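Notes on small electric cooking pots, kitchen section, revised in April.

## Placement and power

Put the pot on a flat, hard surface that tolerates heat. A folded towel or a silicone mat under the base traps warmth and can block the vents on models that have them. Leave a hand's width between the body and the wall, more if the wall is painted with ordinary interior emulsion, which yellows under repeated steam.

Plug directly into a wall outlet. Power strips of the thin-cord type are not made for a continuous heating load. Check the rating plate on the underside before choosing a circuit. A pot rated at 1,000 watts draws a little over 8 amps at 120 volts, so it can share a 15-amp circuit with a lamp or a radio, but a toaster on the same circuit will trip the breaker.

Route the cord behind the pot, never across the front edge of the counter. If the cord is detachable, connect the pot end first and the wall end second. Reverse the order when finished.

## Rotary controls

Turn the knob to off before plugging in. Most single-knob pots use a simple thermostat: the heater runs at full power until the set point is reached, then cycles. A higher setting will not bring water to a boil faster on this type. Stepped-power models behave differently, and on those the highest position does shorten the wait.

The indicator light on a thermostat model goes out when the heater cycles off. It does not mean the pot is cool, or that it is disconnected.

If the knob becomes stiff, unplug the pot and let it cool. Wipe the gap behind the knob with a cotton swab barely dampened with warm water and dish soap. Do not spray cleaner at the panel. Edeltraud Pfeiffer writes that a wooden toothpick clears dried starch from the gap without scratching the bezel – tested here on a Nemard pot and confirmed.

## Filling

- Stay 2 inches below the rim for pasta, oats and anything with milk.
- Add salt after the water is hot. Undissolved salt resting on a stainless interior causes pitting.
- Never heat the pot dry. Nonstick coatings degrade quickly, and the thermal cutoff on some models has to be replaced once it trips.
- Rinse rice until the water runs nearly clear. Foaming drops noticeably.

## Cleaning

1. Unplug and allow the pot to cool completely.
2. Fill to cover the residue with warm water and a drop of dish soap. Soak for 20 minutes.
3. Wipe with a soft sponge. Empty by tilting away from the control panel.
4. Dry the rim separately. Water left under a metal rim leaves a gray line that is tedious to remove.
5. Wipe the handles and the seam above the base with a cloth wrung out hard.

For limescale, simmer equal parts white vinegar and water for 5 minutes, switch off, leave for half an hour and rinse twice. Citric acid works as well and smells less. Do not submerge the base at any time.

Colored exteriors show grease as a dull patch before it can be felt. Baking soda paste removes it but will dull a glossy finish if rubbed hard. Use it on the handles only.

## Working layout

Keep one plate beside the pot for the spoon, the lid or portions coming out. Set it on the side of the dominant hand and clear of the cord. A flat plate is easier to reach over than a bowl, and drips stay off the tabletop.

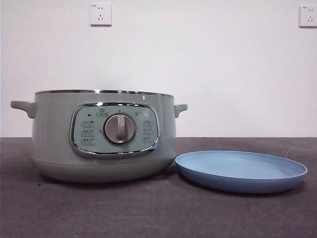 *Green electric pot with a light blue plate set to the right.*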